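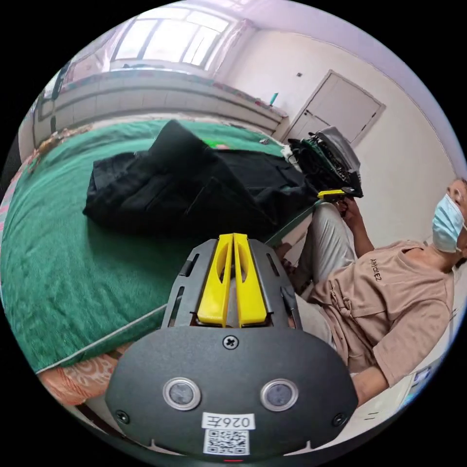

Yellow fingers, green blanket, one black jacket waiting its turn.

Gimix Laundry Arm: can a machine fold my clothes yet?

Posted May 15, 2026

I have wanted a laundry robot since I was old enough to be handed a basket. So when Gimix opened up its home trial for the Laundry Arm, I signed up that same evening and then spent an embarrassing amount of time clearing a path down my hallway. I've had the thing for 26 days now, and I have opinions!

First, the money. The Arm is $3,801 with the rolling base, and you can get the arm by itself for $1,460 if you already own a base that takes it (I don't, and I'd guess you don't either). Mine came on loan from Haugen, the shop over in Burnedbridge that handles trials for this area, and it goes back in June. They didn't ask to read this before it went up.

Setup was easier than I expected. You roll it next to a bed or a table, let it look around, and hold up a few pieces of clothing so it can get a feel for your stuff. Then you pick a job in the app. The jobs are towels, T-shirts, pants, and something called "mixed," and I'd like to talk about "mixed" in a minute because I have some hurt feelings there.

Towels are great. It squares them up, folds them in half and in half again, and puts them on a pile that leans a little but stays up. It's slow, sure. I can beat it easily while watching TV. But I wasn't folding those towels, I was making dinner, and I came back to a stack of folded towels, and I may have clapped.

T-shirts are okay. It gets the sleeves in most of the time. Heavy cotton goes better than the thin, slippery stuff, which it tends to pinch in the wrong place, drag, and drop. Then it starts over, and over, and if you're the kind of person who can't watch somebody struggle with a jar lid, you should leave the room.

Anything dark is where it falls apart. A black sweater on a dark comforter might as well be invisible to it. I switched to a light sheet and that helped a lot, so if you try one of these, do that from day one. Fringe and loose threads are bad news too. It goes for the edge of the cloth, and when the edge is a bunch of strings, it just grabs strings. 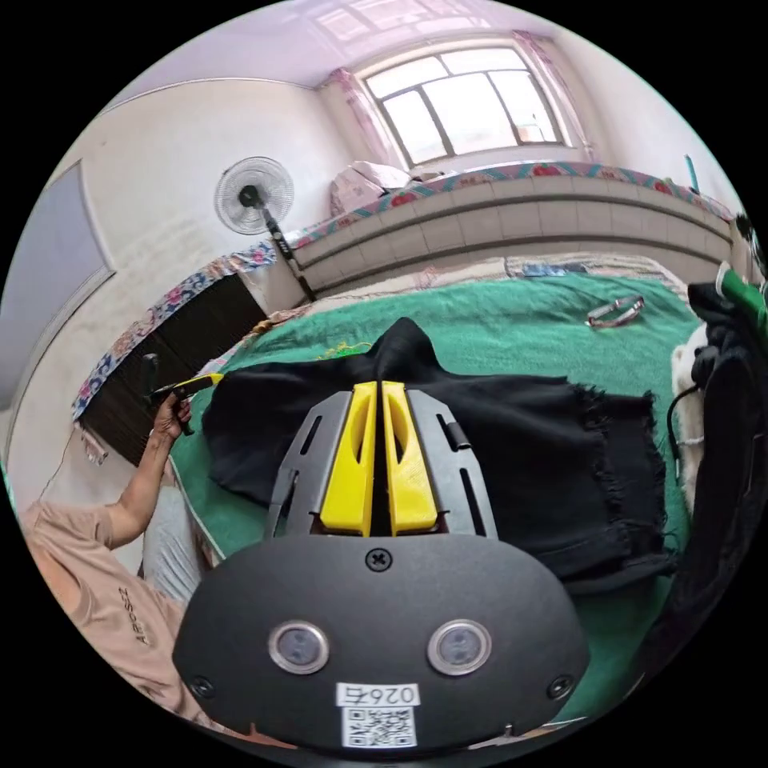

What it does with a messy bed

This is my real test, and I think it should be everybody's. Demo videos always start with one shirt lying nice and flat. My bed on a normal laundry night has a heap on one side, something fuzzy wadded up next to it, a phone cord, and my glasses someplace where I'm going to sit on them.

The Arm wants one thing at a time, out in the open. If I pull a shirt from the heap and toss it in the middle, it'll work on it. If I leave it to the heap, it picks up two things stuck together, holds them up, seems to think about life, and puts them both down again. That's "mixed" mode. I gave it a fair shot on several nights and it never once got to the bottom of the pile.

It's also not picky enough about what counts as laundry. It tried to fold my heating pad. It went after a paperback! To its credit the grip is gentle and nothing got hurt, but I wouldn't leave glasses anywhere near it, and the manual says the same.

I did try the cheaper competition for comparison, the Zovitine folding board, which is a motorized flat thing you lay a shirt on. It folds shirts faster and neater than the Arm does. But you have to lay every shirt down yourself, smooth it, and take it off again, so you're still standing there doing laundry, only now with a noise.
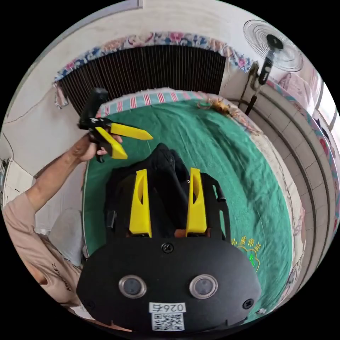

So the folding itself is the part I'd call nearly solved, and it's everything leading up to the fold that still needs a person. Picking things out, turning a sleeve right side out, figuring out that a sock is a sock. Think of how much your hands do there without being asked. A pair of yellow fingers with a slot in each one is a pretty simple tool next to that, and the Arm's own gripper is every bit as simple: two fingers, open and close. I used to figure more fingers would fix it. After living with this one I'm less sure, because two fingers hold a towel corner just fine, and most of the trouble I saw came before it ever touched the cloth. It didn't know where to pinch.

The bedding problem is related. Bedspreads have trim, wrinkles, stripes, pictures, all kinds of stuff that isn't a shirt. Twice the Arm took hold of my quilt along with the T-shirt on top of it and started folding my whole bed. (I let it go for a bit the second time. I wanted to see how far it would get. Not far.)

A few smaller things. The app is plain and works. The base is heavy, and getting it over the lip of my bedroom door takes a shove. It's quieter than my washer, though there's a whine when the arm reaches way out that my dog never got used to. Cleaning is a wipe with a soft cloth. The finger pads come off for washing, and mine picked up a ton of lint, so do it more often than the manual tells you. I also wish it would stop sending me a message every time it finishes a single towel. I know you're proud. Send me one at the end.
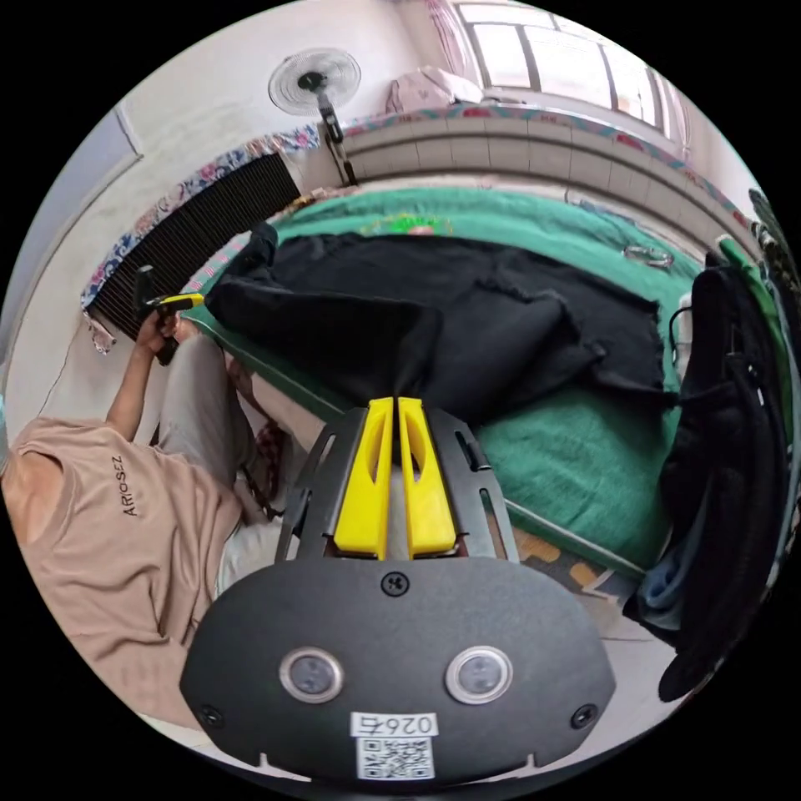

Should you buy one now or wait?

Wait, unless most of your laundry is towels and sheets. If you run a small rental or a hair salon and fold the same towels all week long, I can see it earning its spot. For a regular family load with jeans and hoodies and tiny socks, you'll spend your time feeding it one piece after another, and $3,801 is a lot to pay for that.

Would I take another one on trial? In a heartbeat. The update that landed partway through my loan made the T-shirts noticeably better, and Gimix says more work on dark fabrics is coming. I'm going to miss the towels. Haugen has a waiting list for the next round if you want to try it at home, and you'll need a clear spot next to the bed and an outlet that isn't behind the dresser.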